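Uvar cell, pre-run checklist for planner and control software
Inspected by Dagmar Holub, Jun 14, 2021. Second reader: Katalin Csonka.

1. Build on the cell matches the release note. PASS. Build 268 in both places, a first this year.

2. Joint limits loaded for both arms. PASS. Left and right files are separate again. Whoever merged them in August has been spoken to, at length.

3. Minimum distance between grippers, planner setting: 110 mm. PASS, with comment. The setting is right. The planner treats it as a matter of opinion when both arms want the middle basket. Agathe Boyer has the ticket.

4. Collision model includes baskets. PASS. Orange, yellow and blue all present.

5. Collision model includes cables on the arms. FAIL. The model believes the arms are bare. The arms disagree.
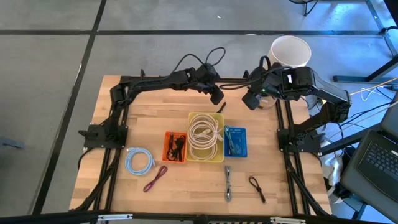
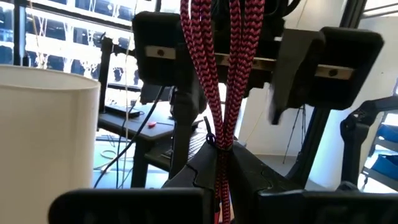 Items 3 to 6. First picture: both arms over the baskets. Second: red-and-black braided cables at the gripper.

6. Cable classes in perception. PARTIAL. Purple and light blue are found every time. Grey is found when it feels like it. Black cable on black cable comes back as one very large cable, confidence high. Do not raise the threshold again; see Margit's note on what happened last time.

7. Wrist view masks out the gripper's own parts. FAIL. The mask was drawn for the old Brosent fingers. Redraw before the next run.

8. Stop command reaches both controllers. PASS. Tested from the Szénási panel and from the keyboard.

9. Log replay. PASS. 1474 frames in, 1474 out.

Open: 3, 5, 6, 7. Slow running only until 5 and 7 are closed. Slow means the setting called Slow, Agathe, and not the one called Gentle.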